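Skestau – Módulos de memoria para ordenadores de sobremesa

Inicio > Componentes > Memoria > Sobremesa

Módulos de memoria Vumix para equipos de torre. Se venden sueltos o por parejas, en blíster antiestático, con la etiqueta del fabricante en una de las caras. Válidos para ampliar un equipo en uso o para completar una placa base recién montada.

Referencia: Vumix 2000
Presentación: unidad o pareja
Formato: módulo largo, para sobremesa (no sirve en portátiles)
Disipador: no lleva
Garantía: 30 meses
Existencias: disponible en almacén

Antes de comprar

Consulte el manual de su placa base y compruebe tres datos: el tipo de memoria que admite, la capacidad máxima por ranura y el orden en que deben ocuparse las ranuras. Un módulo de otra generación no entra, porque la muesca de los contactos está en otra posición. Si va a añadir memoria a la que ya tiene, lo más seguro es usar módulos iguales. Mezclar capacidades suele funcionar, pero el conjunto trabajará a la velocidad del más lento.

Si no encuentra el manual, envíenos el modelo de la placa, que suele estar impreso entre las ranuras de expansión. Houda Ashour, de atención técnica, contesta estas consultas por correo entre las 10 de la mañana y las cinco de la tarde.

Montaje

1. Apague el equipo, desconecte el cable de alimentación y mantenga pulsado el botón de encendido unos segundos.

2. Tumbe la caja sobre una mesa firme y retire la tapa lateral. Con la caja tumbada la placa queda horizontal y se puede apretar sin que el equipo se mueva.

3. Toque una parte metálica sin pintar de la caja. Saque el módulo del blíster y sujételo por los bordes, sin poner los dedos en los contactos.

4. Abra las pestañas de las ranuras que vaya a utilizar. En algunas placas solo se abre la de un extremo.

5. Lleve el módulo sobre la placa con el borde de contactos hacia abajo y gírelo hasta que quede paralelo a las ranuras. Si el procesador todavía no está puesto, no apoye nada en el zócalo.
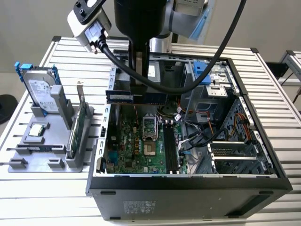

6. Haga coincidir la muesca con el tope de la ranura y presione por los dos extremos hasta que las pestañas se cierren. Si queda más alto por un lado, sáquelo y repita.

7. Monte la tapa, conecte el equipo y entre en la configuración de la placa para ver si reconoce toda la memoria. El primer arranque puede tardar más de lo normal.

Devoluciones

Se admiten con el blíster y la etiqueta en buen estado. La etiqueta no debe despegarse: lleva el número de serie y sin él no se tramita la garantía.

Productos relacionados

Pulsera antiestática Phí
Juego de destornilladores Rollerberg
Bolsas antiestáticas, paquete de 10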